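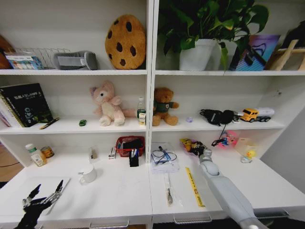
Two bays over a desk, with the cookie cushion and the plant on the top level.

The Case for the Mixed Shelf
By Margit Kun

Storage advice tends to sort by category. Books go with books, drinks with drinks, and soft toys go in a box that gets opened twice a year. I have followed this advice in three apartments and no longer recommend it for open shelving above or beside a desk. A shelf in daily use should be sorted by reach and by weight, and category should be allowed to break down.

Reach is the simpler of the two. Anything picked up every day belongs between the elbow and the eyes of a seated person. In practice this means pens, notebooks, a pouch for cables and whatever one is drinking. A planter can go higher, provided it can be watered without a chair. Cushions can go higher still, as they weigh little and do no harm when they fall.

Weight is where most shelves go wrong. A board carries books best near its supports, and a row of technical books is heavier than it looks. I keep mine at one end, against the side panel.

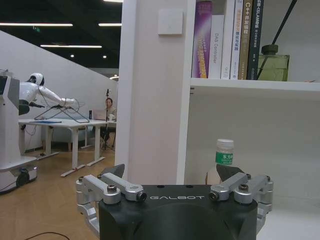
The other end of the board is then free for light items, and there is no reason these should match. A reed diffuser beside a programming manual offends a catalog and nothing else. The only rule I would enforce is depth: one row, or two at most, with the taller row behind.

Drinks are the usual objection. My position is that a capped bottle may stand on any level and an open can only on the lowest, away from paper. Lilla Győri, who shares my office on Saturday, bans both from shelving altogether. Her rule is easier to state than mine - and much harder to keep after lunch.

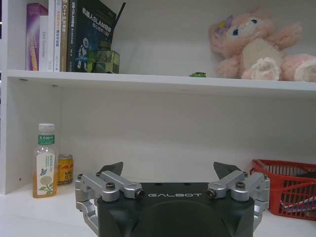 What to do about the toys

The stricter manuals treat a teddy bear as clutter. I treat it as a spacer. A seated plush toy takes up the middle of a board, where heavy things should not go, and it can be moved with one hand when the space is needed. A toy truck does the same job on a shallower shelf. Neither collects more dust than an ornament, and both are easier to clean.

Baskets I would limit to one per unit. A second basket becomes a place for things that have not been decided on, and within a month the first one does too. 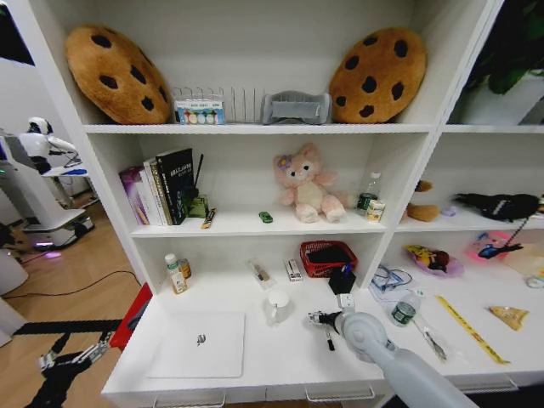 Marloes Van den Broek objects that a mixed shelf works only for the person who arranged it, and that anyone else has to search every level for a mug. She is right about shared units. In those I would label the edge of each board and accept the loss in appearance. For a single desk I see no need, and mine has no labels.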